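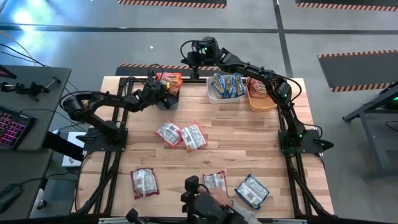
Khoa Hoàng 작성:

> 다들 안녕하세요. 지난 모임 때 못 끝낸 얘기 메일로 이어서 씁니다.
>
> 1. 과자 봉지 집는 방식 통일 좀 합시다. 어떤 사람은 모서리, 어떤 사람은 한가운데, 어떤 사람은 세워서 옆구리. 데이터가 이렇게 섞이면 정책이 중간값으로 가서 허공을 집어요. 2월에 학습 돌린 거 보면 딱 그 증상이에요.
>
> 2. 봉지를 한 손으로 눌러 놓고 다른 팔로 집는 건 규정상 되는 건가요? Jimulel 규정집에는 "사람이 물체 배치를 바꿀 수 있는 것은 에피소드 시작 전까지"라고만 되어 있고 로봇 팔끼리 서로 돕는 건 아무 말이 없습니다.
>
> 3. 손목 카메라 노출. 봉지가 번들거려서 글씨고 테두리고 다 날아갑니다. 고정값으로 가자는 게 제 의견인데 반대 있으면 말해주세요.
>
> 4. 그릇, 통, 트레이 위치를 매번 바꿀지 아니면 고정할지. 저는 고정 쪽입니다. 대회까지 시간이 없어요.
>
> 주말 전에 답 주세요.
>
> Khoa

Khoa 님, 그리고 다들.

2026년 3월 20일 오후, 수업 들어가기 전에 급하게 씁니다. 순서 뒤죽박죽이어도 이해해 주세요. 번호는 Khoa 님 메일 번호 그대로.

**1번, 집는 방식**

찬성. 모서리로 갑시다. 정확히는 봉지 끝의 납작한 접착부. 가운데 집으면 안에 든 게 밀려서 봉지가 빵빵해지고, 그러면 손가락이 미끄러져요. 어제 혼자 남아서 모서리만 31번 했습니다. 가운데만 했던 날이랑 비교하면 떨어뜨린 횟수가 확 줄었어요. 로그는 공유 폴더 Drakos/집기_모서리 에 있음. 영상은 용량 때문에 아직 못 올렸고 오늘 밤에 올릴게요.

단, 모서리라고 다 같은 모서리가 아님. 몸쪽 모서리로 통일하고 싶어요. 먼 쪽 모서리 집으면 들어 올릴 때 봉지가 앞으로 확 접히면서 카메라를 가려버림. 그 상태로 통까지 가면 놓는 위치를 사람도 못 맞춰요. 하물며 정책이.

그리고 집는 깊이. 너무 얕게 잡는 분들 계십니다 (저 포함). 손가락 끝에 얇게 걸리면 들 때는 멀쩡한데 옮기다가 빠져요. 조금 더 밀어 넣고 닫기. 닫고 나서 한 박자 쉬고 올리기. 이 한 박자가 중요한게, 쉬는 구간이 있으면 나중에 구간 나눌 때 자동으로 잘립니다. 없으면 제가 손으로 잘라야 해요. 제발.

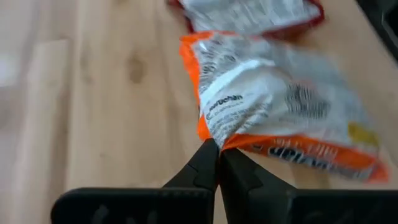 기울어진 봉지는 손목을 먼저 돌려서 접착부랑 손가락을 직각으로 맞춘 다음에 내려가 주세요. 내려가면서 돌리는 거 금지. 예전 에피소드 보니까 내려가면서 돌린 건 거의 다 옆 봉지를 건드렸더라고요. 옆 봉지 움직이면 그 에피소드는 버리는 걸로 2월에 정했는데, 그냥 저장한 게 꽤 섞여 있습니다. 누가 했는지는 안 따질 테니까 메모란에 "접촉"이라고만 적어주세요. 그럼 제가 걸러요.

봉지가 심하게 구겨진 경우. 펴지 말고 그대로 갑시다. 대회 당일에 심판이 새 봉지를 줄지 헌 봉지를 줄지 모르잖아요. 새 것만 쓰면 당일에 망함. Trirketti 선배들이 재작년에 딱 그걸로 떨어졌다고 들었어요. 연습용은 빳빳한 새 봉지였는데 당일에 받은 건 다들 주무른 봉지였다고.

**2번, 두 팔 협동**

이건 저도 헷갈려서 운영진에 메일 보내 놨습니다. 아직 답 없음. 답 오기 전까지는 안 되는 걸로 치고 연습합시다. 나중에 된다고 하면 그때 추가하면 되고, 반대 순서면 모은 데이터를 통째로 버려야 하니까요.

대신 두 팔이 따로따로 일하는 건 규정에 명시되어 있어요. 6쪽 아래. 왼팔은 그릇, 오른팔은 흰 통이랑 주황 트레이, 이렇게 구역 나누는 거 어떻습니까. 가운데 놓인 봉지는 오른팔 우선. 왼팔은 오른팔이 올라간 다음에만 가운데로 진입. 지금은 조종하는 사람끼리 눈치로 하고 있는데 눈치는 학습이 안 됨 ㅠㅠ

구호라도 정할까요. "오른쪽 위로" 하면 왼쪽 출발. 유치하지만 Prukamby 팀이 이렇게 해서 충돌이 없어졌다고 하네요. 우리도 그냥 따라 합시다. 자존심 상할 일 아님.

아 그리고 에피소드 시작 전에 봉지 위치 다시 잡는 사람, 손 완전히 빼고 나서 녹화 버튼. 손이 화면에 남은 상태로 시작한 에피소드가 자꾸 나와요. 배치하는 사람이 "뺐어요" 라고 말한 다음에 시작하기. 이건 데이터 문제이기도 하고 안전 문제이기도 합니다. 팔이 대기 자세에서 움찔하는 거 다들 보셨죠.

**3번, 노출**

고정값 찬성인데 값이 문제예요. 오전에 맞춰 놓은 값으로 오후에 찍으면 완전 달라요. 창 쪽 빛이 시간마다 바뀌니까. 제 제안은 이렇습니다.

- 손목 카메라: 고정. 봉지 번들거림 기준으로 살짝 어둡게
- 옆에 있는 고정 카메라: 일단 자동으로 두고 비교 한 번 해보기
- 머리 쪽 카메라: 건드리지 말기. 지금 값 좋음

손목을 어둡게 하면 그리퍼 손가락이 안 보인다는 의견 있었는데요, 테이블이 밝은 색이라 윤곽은 충분히 나옵니다. 안 보이는 건 손가락 표면이고 정책한테 필요한 건 윤곽. 해보고 아니면 되돌리면 되고요.
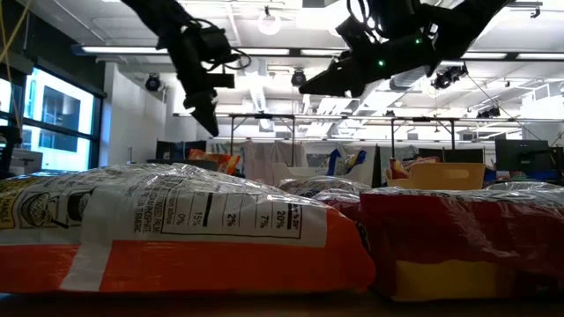 고정 카메라를 자동으로 두자고 한 이유가 하나 더 있는데, 앞줄에 큰 봉지가 오면 뒤쪽이 다 가려져요. 노출을 아무리 잘 맞춰도 가려진 건 가려진 거라, 거기에 시간 쓰지 말고 카메라를 좀 올리는 게 먼저 같습니다. 한 뼘만 올려도 다를 것 같은데 마운트 나사가 안 풀려요. 육각렌치 제일 작은 거 가져가신 분 돌려주세요. 진심으로.

올리고 나면 캘리브레이션 다시 해야 합니다. 체커보드는 서랍 두번째 칸. 휘어 있으니까 책으로 눌러 놓고 쓰세요. 지난번에 휜 채로 찍어서 오차가 이상하게 나왔었음.

**4번, 통 위치**

여기는 Khoa 님이랑 의견 다릅니다. 완전 고정은 반대.

규정집에 "용기의 위치는 심판이 정한다" 라고 되어 있어요. 심판이 정한다는 건 우리가 연습한 자리에 안 놓을 수도 있다는 거잖아요. 고정으로 학습하면 정책이 통을 안 보고 그냥 외운 자리로 갑니다. 2월 모델이 그랬어요. 통을 옆으로 조금 밀었더니 빈 테이블 위에 아주 자신 있게 봉지를 내려놓음. 다들 웃었지만 저는 안 웃겼습니다.

그렇다고 매번 마음대로 바꾸면 데이터가 모자라요. 그래서 절충안: 하루 시작할 때 통 배치 하나 정하고, 20 에피소드마다 바꾸기. 배치는 종이에 그려서 사진 찍어 두기. 통 종류도 가끔 바꿔주면 좋고요. 황갈색 바구니 안 쓰고 있던데 그것도 한 번씩 넣읍시다.

봉지 배치도 마찬가지. 나란히 예쁘게 놓지 마세요. 사람이 놓으면 꼭 줄을 맞추게 되더라고요. 일부러 비스듬히, 몇 개는 뒤집어서. 앞면만 보고 배운 모델은 영양성분표 보이면 딴 물건인 줄 알아요. 겹치는 건 아직 하지 말고, 한 단계씩.

**데이터 현황**

목표가 700 에피소드인데, 접촉이랑 손 남은 거 빼고 나면 한참 모자랍니다. 정확한 숫자는 정리 끝나고 따로 메일 드릴게요. 지금 말하면 내일 또 바뀜.

한 타임에 한 사람이 16 에피소드 넘게 하지 않기로 합시다. 그 이상 하면 팔이 아픈 게 문제가 아니라 동작이 대충이 돼요. 제 것만 봐도 뒤로 갈수록 한 박자 쉬는 게 없어짐. 부끄럽다.

교대할 때 할 일:

- 손에 쥐는 조종기 영점 다시 잡기 (이전 사람 자세가 남아 있으면 시작할 때 팔이 튐)
- 팔 케이블이 손목에 감긴 거 없나 보기
- 메모란에 이름 이니셜, 배치 번호
- 봉지 터진 거 있으면 빼고 새로

케이블 얘기 나온 김에. 오른팔 손목 쪽 케이블 고리가 너무 커요. 팔 뻗을 때는 괜찮은데 접으면 위로 불룩 올라와서 불안합니다. 벨크로로 한 번만 묶읍시다. 너무 꽉 묶으면 이번에는 손목 돌릴 때 당기니까 손목 끝까지 돌려본 상태에서 묶기.

그리고 터진 봉지 과자 드시는 건 좋은데 테이블 위에서 드시지 마세요. 부스러기 손가락 사이에 끼면 그리퍼가 끝까지 안 닫힙니다. 닫힘 값 이상하다고 한 시간 동안 코드 봤는데 과자 부스러기였음.

**다음 모임 전까지**

- 저: 모서리 집기 영상 업로드, 운영진 답 오면 바로 전달
- Khoa 님: 손목 카메라 고정값 후보 두 개만 뽑아주세요. 밝은 거 하나 어두운 거 하나
- 나머지 분들: 예전 에피소드 메모란 채우기. 기억 안 나면 "모름"이라고 쓰면 됩니다. 빈칸이 제일 곤란해요

통 위치는 의견 갈리니까 이 메일에 답장으로 고정/절충 중에 하나만 적어주세요. 이유는 안 써도 됨. 답장할 때 전체 회신으로 부탁드려요. 지난번에 저한테만 보내신 분이 많아서 결과 정리가 꼬였어요.

학습은 주말에 서버 비는 대로 한 번 걸어 놓을게요. 모서리 데이터만으로 작은 모델 먼저, 그 다음에 옛날 거 섞어서. 둘이 차이 안 나면 옛날 것도 살리고, 차이 나면 과감하게 버립시다. 아까워도요.

빠진 거 있으면 이어서 써주세요. 수업 늦었다 갑니다

추신. Drakos 폴더 안에 "최종", "최종2", "진짜최종" 있는데 어느게 맞는 설정 파일이에요? 아시는 분은 맞는 거 하나만 남기고 나머지는 old로 옮겨주세요.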